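Changes to the staff uniform and workwear scheme

Sivident will introduce a revised uniform and workwear scheme at its Ilta and Requena sites from March. The scheme replaces the arrangements that have applied to reception, catering and grounds staff, and brings the two sites under a single set of rules for the first time. Office staff who do not wear a uniform are not affected, apart from the new arrangements for returning borrowed items set out at the end of this notice.

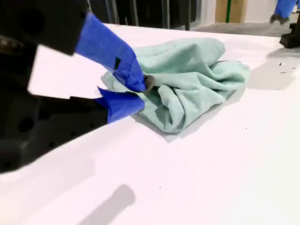

Ilta, March

Under the revised scheme, each full-time member of uniformed staff will be entitled to six shirts or T-shirts, three pairs of trousers or skirts and one outer jacket. Part-time staff will receive a reduced allocation according to their contracted hours. Staff who already hold garments in good condition are asked to keep them in use, and these will be counted towards the new entitlement. Requests for additional items on medical or religious grounds will continue to be considered individually and in confidence.

Garments will be supplied through Rilik, the ordering service already used for stationery and protective footwear. Orders placed before 1 pm will normally be processed on the same working day. Managers will no longer be required to countersign requests for replacement shirts, although jackets and footwear will still need approval. Any garment that does not fit may be exchanged within 13 working days of receipt, provided that it has not been washed or altered.

The laundry allowance will be paid with monthly salary and will no longer need to be claimed on a separate form. Catering staff at Requena, whose whites are washed on site, will keep their present arrangement – the allowance does not apply to those garments. All other staff remain responsible for washing their own uniform according to the care label.

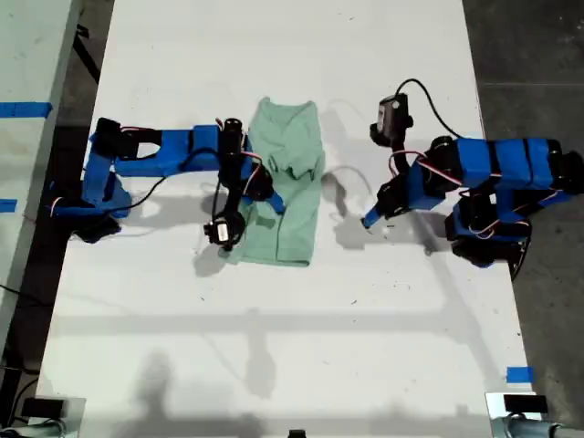
T-shirt on the worktable.

A number of colleagues asked during the consultation whether garments in the old colours could still be worn. Both old and new colours will be accepted for seven months after the scheme begins. During that period teams need not match, and no member of staff should be asked to buy an item at their own expense in order to do so.

Staff leaving Sivident should return jackets and name badges to their site office by their last working day. Shirts and trousers may be kept once the badge has been removed. Borrowed wet-weather clothing should be returned clean and dry, folded, with the loan slip in the pocket. The full entitlement table is available from either site office, and a large-print copy can be supplied on request.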